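# Chapter 5: Cover for Illness and Injury

Most households insure the things they own before they insure the money that pays for them. A car must be covered by law and a lender will usually insist on buildings cover, but no rule says that a wage has to be protected. This chapter deals with the policies that pay out when a person is too ill or too badly hurt to work. Life cover and savings were treated in earlier chapters and are mentioned only where they overlap.

By the end of the chapter you should be able to:

- tell income protection apart from critical illness cover
- work out a monthly shortfall from a household budget
- explain what a waiting period is and how it changes the premium
- read the exclusions page of a simple policy

## 5.1 The gap between sick pay and spending

Start with what comes in. An employee who falls ill may receive full pay for a time, then half pay, then only the basic amount the state requires. A self-employed person may receive nothing from the first day. The contract of employment sets out which of these applies, and it should be read before any policy is bought.

Next look at what goes out. Rent or mortgage payments, council tax, food, fuel and loan repayments carry on during an illness. Some costs fall, such as fares to work. Others rise, heating being the usual one. The difference between reduced income and continuing costs is called the shortfall, and it is the figure that cover is meant to meet.
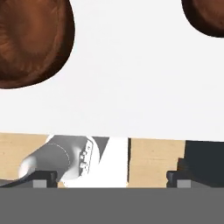 A shortfall is best worked out by the month, as most bills and most benefits are paid that way. Weekly costs should be multiplied by 52 and divided by 12. Multiplying by four is a common mistake and leaves the total too low.

Savings can meet a shortfall for a short time. Once they run low, the household has to cut its spending, borrow or claim on a policy.

## 5.2 Two kinds of policy

**Income protection** pays a regular sum while the insured person cannot work. Payments stop when the person goes back to work, reaches the end of the term or dies. The sum is normally limited to a share of earnings, so that a claimant does not end up better off than when working.

**Critical illness cover** pays a single lump sum if the insured person is found to have one of the conditions listed in the policy. It does not matter whether the person can still work. It does matter whether the condition meets the wording, and a mild form of a listed illness may not.

The two are often sold together, and buyers often confuse them. A bad back may keep someone off work for months and lead to an income protection claim, yet back pain will not usually be on a critical illness list.

## 5.3 The waiting period

Income protection does not begin on the first day of illness. The time between stopping work and the start of the benefit is the waiting period, also called the deferred period. A longer wait means a lower premium.

Take two workers at Trutach, a small joinery firm. One has savings and chooses a waiting period of 90 days. The other has very little put by and chooses a much shorter one, for which the insurer, Cedel, charges more each month. Neither choice is wrong. Each should be checked again if the worker's savings or sick pay change.

Section 5.4 sets out the exclusions found in the Pinley and Soliman policies, which are printed in full at the back of the book. Read both before you attempt the exercises, and keep a copy of your own monthly budget to hand.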